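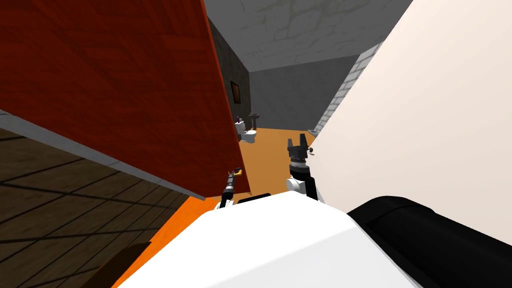 Red door panel, wood grain, with the dark floor beside it.

Club > Race Committee > Minutes

July, posted by Myrto Tzavaras, minutes secretary

Plesard Karting Club, race committee. Meeting opened 7:05 p.m.

Chair: Jarosław Kurek. Minutes: Myrto Tzavaras. Apologies were received from the scrutineer.

1. Previous minutes
Accepted with one change. The June minutes said the committee "agreed" to the reversed grid for the second heat. The chair asked for "agreed to look at." Changed.

2. Tire supply
Menari has offered a single control tire for the senior class next season. Their letter says lap times will be closer and sets will last longer. J. Kurek asked what the second claim was based on. The letter does not say. The test they mention was done on their own track with their own drivers, and no lap sheets were attached. M. Tzavaras pointed out that the last supplier also promised longer life and that the seniors were buying fresh sets by the third round.
The price depends on our ordering for 17 karts. We have not had that many seniors on a grid this year.
Resolved: no commitment. M. Tzavaras to write and ask for the lap sheets and for a price with no minimum order.

3. Timing equipment
The Balaskas quote came in at $3,687 for the new loop and decoder, installation extra. The installation figure was asked for in May and has still not been given. The chair does not want to vote on half a price. It was said from the floor that the present loop only drops laps in heavy rain. Two members disputed this and said it dropped laps in the dry at round four. The printouts for round four could not be found.
Deferred until there is a full quote and somebody has the printouts.

4. Protest, junior final
Kart 7 was moved back one place for contact at the hairpin. The family's written protest says the other driver turned in late. The two marshals' reports do not agree on which kart was ahead at the turn-in board, and one of them was written up the following evening. The committee felt the penalty was thin but that the protest did not prove the opposite either. Vote: penalty stands, three to two. Protest fee to be returned. J. Kurek asked that reports be signed at the track in future. This was also asked for last season.

5. Flimari weekend
The organizers at Flimari want us to bring two classes to their endurance event and say entries are "very strong." M. Tzavaras asked for a number and was told it would follow. Fuel and travel for the club trailer would be $1,297, and their offer covers none of it. Members who want to go may enter on their own account. The club will not send the trailer on the present terms.

6. Any other business
The pit lane speed limit is being ignored on out laps. A reminder at drivers' briefing was suggested. The chair said reminders had been given at every briefing so far and he would like to see a penalty used. No motion was put.
A request for earlier practice on race days was not discussed for lack of time.

Closed 8:50 p.m. Next meeting in August, time to be confirmed.

Last updated: July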